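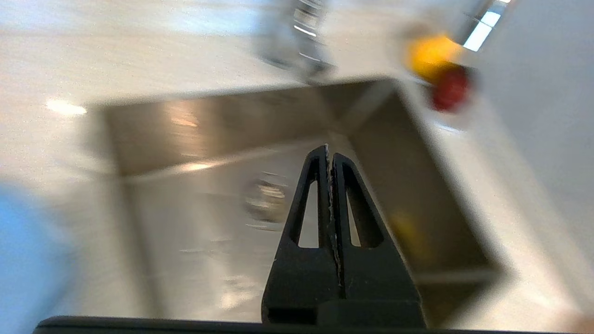

Kitchen Safety Checklist, Rental Unit 4
Siltero Property Services
Checked Feb 8, 2023

Mark each item Pass, Fix or N/A. Comments go under the item.

PLUMBING

Shutoff valves turn by hand - Fix
The hot side is stiff. It moves with pliers, but a tenant should be able to close it without tools.

Drain trap and joints dry after a full basin is released - Pass
Paper towel left under the trap for 20 minutes came up dry.

Hot water temperature at faucet - Fix
Above the limit on our sheet. Water heater dial turned down one notch. Read it again at the next visit and write the number here.

Caulk between sink and countertop - Pass
Some yellowing at the back. No gaps.

Dishwasher hose has a high loop - Fix
The hose was lying on the cabinet floor. Bracket ordered from Delex, part 345.

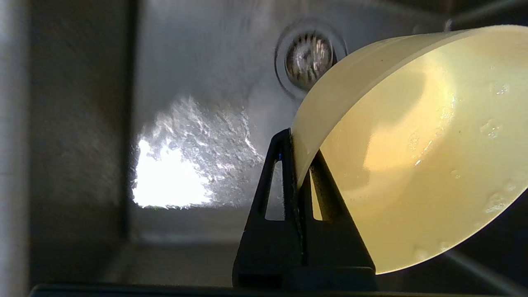 Cabinet floor under sink - Fix
Old swelling in the panel near the back wall. It is firm when pressed and there is no smell of mold. Replace the panel when the hose bracket goes in, so the cabinet only has to be emptied once.

ELECTRICAL

Counter outlets trip and reset with the test button - Fix
The outlet left of the stove trips but takes two tries to reset. Replace it.

Cords clear of water and burners - Pass
The toaster cord was moved back from the stove.

Range hood light and fan - Pass
The filter is greasy. Tenant was shown how to unclip it.

FIRE

Smoke alarm sounds on test - Pass
Norðdahl unit in the hallway. Battery is original, so change it by May even if it still tests fine.

Extinguisher gauge in the green, pin in place - Pass
Tag number 264. It hangs behind the pantry door and is hard to see when the door is open. Move it to the other wall.

Stove anti-tip bracket engaged - Fix
Bracket is on the floor but the rear leg was not in it. Stove has to be slid left before the leg will catch.

STORAGE

Cleaning products in closed containers with labels - Pass

Upper shelves fixed to wall - Pass
Predero brackets, all screws tight.

Send one copy to the tenant and keep one in the unit folder. Items marked Fix stay open until the repair slip is attached.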